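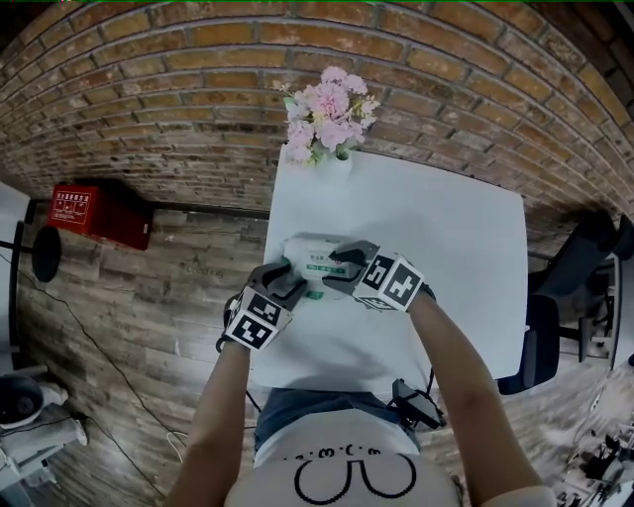 Keeping Scores, Records and Opera Programs Alive at Home

Home | Kitchen | Workshop | Music Room | Archive

November
By the Clutitz Household Desk

Anyone who sings in a chorus or goes to the opera more than twice a year ends up with paper. Vocal scores, programs, librettos with coffee rings, a photocopied tenor line from a Requiem you dropped out of. Then come the records, inherited from an uncle who owned every Ring cycle and no shelves. What follows is what we do with ours at the Clutitz house, where the piano has been a filing cabinet for years.

Vocal scores with broken backs

A vocal score usually gives out at the number you rehearsed most. If a page has come loose but the rest is holding, run a thin line of PVA glue along the inner edge with a toothpick, slide the page in until it lines up at the top, and close the book with a strip of wax paper on either side. Put something heavy on it overnight. A complete Wagner in hardback is ideal, and it's nice to see it used.

Skip the clear office tape. It goes yellow, then it goes brown, then it falls off and leaves the stain behind as a souvenir. Archival mending tape costs more and a roll lasts for ages. We buy the Nieminen one, 15 millimeters wide, and trim it for small tears.

Pencil marks

Use a soft pencil and press lightly. You will want to erase "WATCH!!" someday, when a new conductor takes that bar at half the speed and watching is no longer the problem. A white vinyl eraser lifts soft pencil without roughing up the paper. Always rub toward the outside edge of the page – going back and forth is how you get a neat accordion fold through the alto line.

If you borrowed the score, erase before you return it. The hire library at Narkthorpe charges by the page, and they do look.

Programs

Glossy programs stick together in damp rooms, so basements are out. Attics cook them. That leaves the closet where you keep your coats, and you can decide which matters more.

Take out the paper clips and the ticket stubs. Clips rust. Stubs printed on heat-sensitive paper fade whatever you do, so if you care about the seat number, write it in pencil on the cast page. Store programs flat in a lidded box, biggest at the bottom, and stop at 9 inches deep. We once went to 18 and the lower half of that box is now a single program.

Cast slips (the loose sheet announcing that the soprano is indisposed) should go inside the program they came with. They are often the most interesting thing in it.

Records

Stand them upright, close enough that they don't lean and loose enough that you can pull one out with two fingers. Box sets are heavy. A shelf holding 80 discs' worth of opera needs support at both ends and preferably in the middle, as our old bookcase demonstrated during the second act of something.

For dust, a carbon fiber brush on the turning disc before each side. For fingerprints, distilled water and a drop of plain dish soap on a soft cloth, wiped along the grooves, then a second cloth with water only. Keep the label dry. Let the disc air-dry in a rack before it goes back in its sleeve. A clean dish rack does fine once the plates have been evicted.

Old paper inner sleeves shed. Swap them for lined ones, but keep the originals behind the disc if they have anything printed on them.

Opera glasses

Blow the grit off first, then wipe. Breath and a microfiber cloth will handle most of it. If the focus wheel is stiff, leave the oil in the cupboard, as it creeps onto the lenses. We tried a dab of Clinditz grease on a toothpick and got away with it on one pair out of two. The other pair now focuses beautifully on Row C and nowhere else.

Contact the Household Desk | © Clutitz | Back to top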